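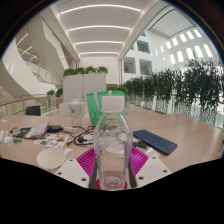 Trernstead shared workroom — minutes of the users' meeting
Wed 12 April

Present: Lies Vandenberghe (chair), Jozef Desmet, Hanneke Goossens, Ward Willems (minutes)
Apologies: Hélène Nguyen

1. Previous minutes
Approved with one correction. The shelf by the door was paid for out of the room fund, and Jozef did not pay for it himself.

2. The big table
Lies said the table is being used as storage again. People sit down to work and first have to move mugs, chargers and other people's papers. Hanneke agreed but did not want a rule that the table has to be bare every night, as she often leaves a job half done and comes back to it in the morning.

After some discussion it was agreed that work in progress may stay overnight if it has a name on it. Everything else goes in the gray crate under the window. The crate is emptied at the end of the month. Mugs go back to the kitchen the same day, by whoever drank from them.

3. Power adapters and cables
Jozef has gone through the drawer and found 2 adapters that fit nothing in the room. Ward asked him to hold on to them until Hélène has had a look. Cables that belong to the room will get a band of blue tape near the plug. Anything without tape is taken to be private, and the owner should bring it home or label it.

Ward asked if cables could be coiled and tied before they go in the drawer. Agreed. Jozef will buy ties.

4. Empty bottles
Clear plastic bottles with screw caps are worth keeping for the children's afternoon, where they are used for paint water and for sorting beads. Hanneke wants the wide-necked ones most. Bottles should be rinsed, left open to dry and put on the bottom shelf with the cap beside them. No more than one shelf — the rest goes to recycling.

5. Stickers and small supplies
The order from De Graaf has not come in full. One pack of 1,000 round labels is still missing. Lies will call them. Sticker sheets that have been started go in the flat tray, and new sheets stay in the cupboard until the tray is empty.

6. Any other business
The window latch is still loose. Ward will ask the landlord again. The heating was last checked in November and does not need looking at yet.

Actions
Lies — call De Graaf about the labels
Jozef — tape and ties, 3 rolls of blue
Ward — landlord, window latch
Hélène — look at the adapters

Next meeting to be set by email.

Last updated by W. Willems
This site uses cookies to remember your settings. Accept / Manage preferences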